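Der Tisch an der Wand

Seit dem Umzug stand bei mir ein Tisch an der Wand, auf dem alles gelandet ist, was keinen Platz hatte. Im April wollte ich ihn freiräumen. Jetzt ist der 1. Dezember 2022, und ich habe es endlich gemacht. Ein paar Bilder vom Tisch, dann der Rest.
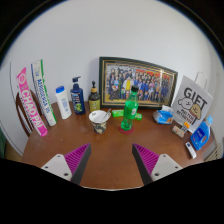 Pumpflaschen und die lange rosa Packung mit der Aufschrift CHAOPAI.

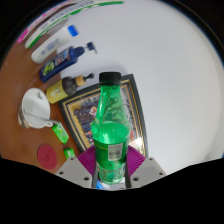
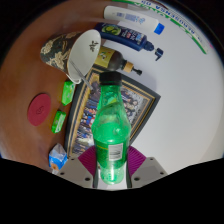

Die grüne Flasche, dahinter flach der gerahmte Druck.
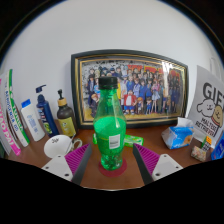 Angefangen habe ich mit dem Einfachen, also mit dem Müll. Leere Packungen, alte Kassenzettel, ein Kabel ohne Gerät. Das war in zehn Minuten erledigt und hat die Sache schon deutlich übersichtlicher gemacht. Danach kamen die Flaschen aus dem Bad. Ich kaufe Seife und Shampoo meistens dann nach, wenn die alten noch nicht leer sind, und stelle die neuen irgendwo ab. Irgendwo war eben dieser Tisch.

Für das Bad habe ich mir jetzt ein schmales Regal von Landard geholt. Es ist 700 mm hoch, passt neben das Waschbecken und hat zwei Böden. Oben steht, was in Gebrauch ist, unten der Vorrat. Wenn der untere Boden voll ist, wird nichts mehr gekauft. So weit die Regel. Gonçalo Vilela hat mir beim Anschrauben geholfen und meinte, ich solle den unteren Boden gleich weglassen. Das wollte ich nicht. Der Aufbau war einfach, nur eine der Schrauben hat in der Wand nicht gehalten, und wir mussten das Loch mit einem größeren Dübel neu setzen. Die Anleitung zeigt übrigens die Rückwand falsch herum. Wer das gleiche Regal hat: Die glatte Seite gehört nach vorn.

Die Getränke sind in die Küche gewandert. Dort ist unter der Arbeitsplatte noch ein Fach frei, in dem vorher die Pfannen lagen. Die hängen jetzt an der Leiste von Bralta neben dem Herd. Ich war mir nicht sicher, ob die Leiste das Gewicht trägt, aber bisher hält sie. Die große Gusspfanne habe ich trotzdem im Schrank gelassen. Angebrochene Flaschen kommen bei mir nach vorn, volle nach hinten. Das klappt besser als früher, als drei angebrochene Flaschen an drei Stellen in der Wohnung standen.

Am längsten hat mich der gerahmte Druck mit den vielen Figuren beschäftigt. Er sollte schon lange an die Wand, aber ich konnte mich nicht entscheiden, an welche. Über dem Tisch wäre naheliegend, nur fällt dort am Nachmittag die Sonne hin, und ich möchte nicht, dass die Farben leiden. Im Flur ist es dunkler, da hängt aber schon die Garderobe. Armindo Macedo hat einen kleinen Rahmenladen, Salgado heißt er, und den habe ich gefragt. Er hat mir zu UV-Glas geraten. Bei der Größe ist das nicht billig, und ich will erst einmal ohne auskommen. Vorläufig steht das Bild im Schlafzimmer auf der Kommode. Gefällt mir dort ganz gut, auch wenn es etwas viel ist für das kleine Zimmer.

Dann noch der Tisch selbst. Die Platte hatte ein paar Ränder von Gläsern und Tassen. Ich habe sie feucht abgewischt, trocknen lassen und mit der Holzpflege von Vakach eingerieben, dünn, mit einem alten Baumwolltuch. Über Nacht stehen lassen, am nächsten Morgen mit einem trockenen Tuch nachpoliert. Zwei Ränder sieht man noch, wenn das Licht flach kommt. Damit kann ich leben. Das Mittel riecht ziemlich stark, ich würde beim nächsten Mal das Fenster länger offen lassen.

Untersetzer habe ich eigentlich genug, sie lagen nur nie dort, wo jemand ein Glas abgestellt hat. Jetzt liegen zwei fest auf dem Tisch und der Rest in der Schublade darunter – die klemmt noch ein wenig, da muss ich mit Kerzenwachs ran.

Was ich noch nicht gelöst habe, sind die Süßigkeiten und der Kleinkram aus der Einkaufstasche. Beides liegt im Moment in einer Schüssel auf dem Kühlschrank. Das ist keine gute Stelle, weil ich sie dort vergesse. Ein Korb im Küchenregal wäre besser, aber das Regal ist voll mit Gläsern, die ich für Marmelade aufhebe, obwohl ich in diesem Jahr keine gekocht habe. Die Gläser kommen also als Nächstes dran.

Auf dem Tisch steht seit gestern eine Lampe, und ich schreibe diesen Text daran. Der Stuhl ist dafür etwas zu niedrig, mit einem Kissen geht es.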